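Sundale parcel and sorting depot, open day

Posted 18 January 2018 by Ingrid Kasprzak

The Sundale depot opens to the public once a year, and this was the first time I managed to get there. It is a long low building behind the grain terminal at Dirkura, with parking on the gravel out front and a gate where they hand you a vest and a sticker. Entry was free. Tours left every half hour and ours had a dozen people in it, mostly families and one couple who used to work in the old mail centre at Prekau.

Our guide was Mavis Nguyen-Tran, the day shift supervisor. She walked us through in the order the goods travel, starting at the dock doors. Trucks back in from the highway side and the roll cages come off by hand. There were pallets of cat litter stacked against the far wall when we went past, and a cage of garden hoses that someone had labelled twice.

From the dock you go up a short ramp to the returns area. I had not thought much about where returned items go. At Sundale they come in from the Baptiste shops, a chain of discount variety stores, and they arrive mixed up in whatever carton the shop had on hand. Staff open the cartons at a row of benches, pull out anything broken or leaking, and put the rest into bins for sorting. On a normal day they open 60 cartons. After Christmas it is a lot more than that, and Mavis said January is the month when leave is hard to get.

The benches are set at two heights. The higher ones were put in last June after staff asked for them, and most people seemed to prefer them. Each has a lamp, a knife on a cord and a stool. Gloves are kept in a drawer at the end of the row. We were allowed to open a carton ourselves, and the kids in the group did most of it. Ours had a pair of thongs, a desk calendar and a garlic press in it.

The storage aisles come next. There are 2,000 shelf positions, each with a number painted on the beam, and small goods go low down where they can be reached without steps. Stationery and toys share an aisle, and kitchen goods are across from them. It was warm in there by late morning. The fans were on but you could feel the heat coming off the roof, and the water station at aisle 10 was popular.

After the aisles we came back around to the small goods bins. They are grey and deep, with sides that slope in towards the floor, so things tend to end up near the bottom and you have to lean in for them. They get hard use and the floors are well scratched.
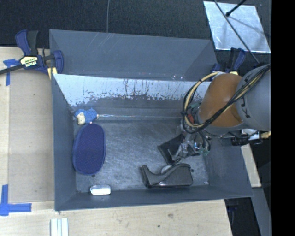
Stationery turns up in the bins all the time. Tape dispensers are a nuisance to pack, Mavis told us, as the heavy end always finds the bottom of the box and whatever is under it gets squashed. Small toys are the other regular, and they are checked for missing parts before they go back to a shelf. Anything that can't be resold goes to a charity pickup or to recycling, depending on its condition.

The tour finished in the lunch room with tea, coffee and a plate of lamingtons. There was a table of unclaimed goods for sale by donation, and I bought a stapler and a set of mixing spoons. The whole visit took just under two hours, including the wait at the gate.

A few notes if you plan to go next year. Closed shoes are required and they do check. Prams are fine on the ground floor but the ramp to returns is steep. The toilets are near the front office, so go before the tour starts. The bus from Dirkura station stops at the grain terminal, and it is a ten-minute walk from there along a road with no footpath.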